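Week 7: Wrapping and Void Fill

Okay, so last week we got as far as choosing the box, and a few of you asked me afterward why I kept going on about the empty space inside it. This week is all about that space! Bring your tape, bring a pair of scissors that can stand some abuse, and if you missed the handout on box strength, Griet Van der Linden has spare copies in the workroom.

First thing: crumple, don't fold. I know a neatly folded sheet looks nicer (I was a folder myself for years, and Marijke Verbeke used to tease me about it), but a flat sheet has almost no spring in it. Ball the paper up, open it halfway, then ball it up again. You want lots of sharp little ridges, because the ridges are what push back when the box gets bumped. Squash it too tight, though, and you've made a rock.

For fabric it's the same idea with a gentler hand. An old pillowcase or a clean cotton sheet, loosely bunched, does a lovely job around anything that scratches. I keep 2 of them in my own kit and they've been through the wash more times than I'd like to admit.
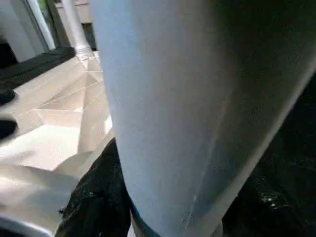

Dark, fuzzy things are their own headache. Felt, wool, anything with a nap will pick up paper dust and every bit of lint in the room, and on black you see all of it. Put a smooth layer next to the piece first, then do your crumpling outside that. Glossy things want the smooth layer too, for scuffs. Keep the two kinds from rubbing on each other, please!

Now the shake test. Close the flaps, hold the box against your chest and rock it side to side. If anything slides, open it up and add more at the corners, which is where people skimp. Arnout Jansen's group did the Brallimora parcels in March, 46 of them, and the corners were the only thing I sent back.

For next time, please read the Forsyth chapter on fragile goods (skip the tables, they're dreadful) and wrap one awkward object from home. No mugs, I've seen enough mugs. Write a few lines on what you used next to the surface and what you used to fill the gaps, and leave it in my tray before we start.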